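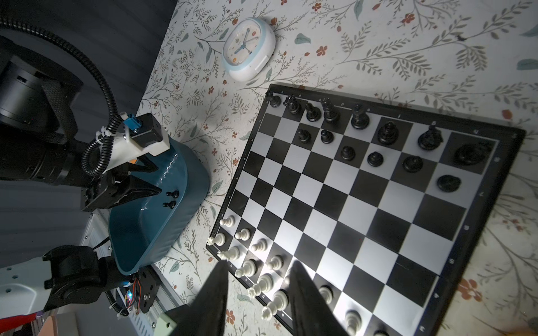 rindby-chess-tabletop
data card / readme, last touched 11/05/2019

What it is
Notes and pictures of chess sets on ordinary tables. Kitchen tables, tablecloths, whatever people play on at home. Most chess picture sets use plain wood boards on plain desks and then fall over when the cloth has flowers on it. So, patterned surfaces on purpose.

Status
Usable. Labels for the Feken half are done, Mornell half still needs a second pass (Zorica Pavlović has it).

Contents
boards/ 50 setups, one folder each
labels/ one text file per setup, same name as the folder
lists/ train and test, 900 pictures in all
old/ ignore. Leftovers from January, will delete

Board notes
Black and white squares, glossy. Black outer border with the file letters and rank numbers in small white print. Letters on the far edge can be faint, don't rely on reading them. If you can't, work out the orientation from the pieces.
Glare on the white squares is strong in places. Left in. Please don't "fix" it and send it back.
Tablecloth type goes in the surface field: plain, stripe, check, floral. Leafy vines with little orange-red flowers = floral, not "other".

Labels
Piece letters are the usual K Q R B N P, lower case for black.
Label what shows. A piece you can't make out gets a question mark, even if the starting position tells you what it has to be. Same goes for pieces out of view, leave the square as unknown, not empty. Big diference for anyone counting material later.
Bishops and pawns get mixed up from a low angle. King has the cross on top, queen the spiked crown. Knights are easy on the white side, less so for black against black squares.
Shadows are not labeled.

Known problems
- Boards sitting at a diagonal: 2 label files had ranks and files swapped. Fixed one, the other is in the Milošević folder, todo
- surface field missing in a few of the early ones
- "gray" and "grey" both used, search for both untill I clean it up

Changes
Split redone so the same tablecloth never lands in both train and test. Old scores don't compare, rerun.

Questions to Zorica, put the folder name in the subject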